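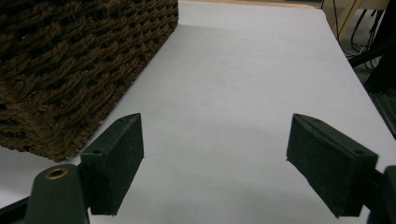

Woven basket in dark brown, on a white tabletop

Forums > Off Topic > Viral and Trending > That ferry birthday video

Posted Friday evening by vegasalcedo

OK so has everyone seen the ferry one by now? My sister sent it to me, then my mother sent it, then my boss put it in the work chat, so I give up, I'm starting a thread. If you've missed it: it's the evening ferry from Rusora to Grumel, the captain comes over the loudspeaker and says there's a passenger on the upper deck turning 87 and would everybody please sing. And they do! The whole boat! The old man has his cap off and he's conducting with it by the second line. I cried into a bowl of soup.

His granddaughter set it up with the crew while he was in line for coffee. Three minutes long and I've watched it way more than I should admit.

---
deckchair_walid

I was ON a Grumel boat that week, but the morning one. All we got was an announcement about a blue hatchback with its lights on.

---
ultan_scanlon

Going to be the grump. Did anyone ask him? You see his face when they first say his name, and to me that's a man who'd like to climb over the rail. He comes around, sure, but what was he supposed to do with the entire deck looking at him and phones up? I had a surprise thing done to me in a restaurant when I turned 50 and I smiled through the whole song and then sat in the car for ten minutes.

---
vegasalcedo

Ultan I'm sorry about your restaurant but he is CONDUCTING. With his hat. People who want to climb over the rail don't do a big finish.

---
widad_t

I'm kind of with Ultan on the phones and kind of with Vega on the singing. The singing is lovely. What bugs me is the woman in the second video (there's a second one, filmed from the other side, starts earlier) who walks right up and holds her phone practically under his chin. You can get a nice memory from ten feet away. My dad would've hated that part and loved the rest.

Also the granddaughter only put hers in the family chat – it was a cousin who posted it publicly. She said so in the comments. So I don't think she was going for views.

---
ultan_scanlon

Didn't know that about the cousin. That does make me like her more and the cousin less.

---
junpei_y

Can we talk about the captain? He starts in a key no human being could sing in. You can hear the whole boat drop down an octave on "dear" and it's the best moment in the clip. I sing in a choir and we've been doing it on purpose at rehearsals.

---
deckchair_walid

The captain is a bit famous locally. He used to do the Prerkum crossing and he'd read out football scores, until somebody complained because they were recording the match at home. I think that's a fair complaint, by the way.

---
widad_t

Completely fair. I'd have written a letter too.

---
vegasalcedo

Does anyone know what they gave him at the end? Somebody hands him a paper bag and he looks inside and laughs, and then it stops. It's driving me up the wall.

---
junpei_y

Comments say a cinnamon bun from the snack bar, but another comment says it was his own sandwich that he'd left at the counter. I want it to be the sandwich.

---
deckchair_walid

Sandwich. The snack bar closes on the evening run, or it did in January.

---
ultan_scanlon

Hang on, then where was he in line for coffee?

---
deckchair_walid

...there's a machine? I don't know, I was on the hatchback boat.

---
widad_t

I looked at the granddaughter's reply again and she says he's watched it with everyone in his building and keeps asking how many people have seen it. She told him 935 thousand and he said that's more than live in Buzatu. So I guess he's fine with it, Ultan.

---
ultan_scanlon

Good for him and I mean it. I'd still like people to ask first, or at least ask before it goes online. My wife has been told, in writing, no ferries.

---
vegasalcedo

When's your birthday Ultan

---
ultan_scanlon

Absolutely not.

Recent in Viral and Trending
- Dog who waits at the Prerkum bus stop, update from the driver
- Groom forgets bride's middle name, guests help
- Best wrong-number texts you've ever had
- Kid interrupts weather report to ask for a snow day
- Would you forgive a prank at your own wedding?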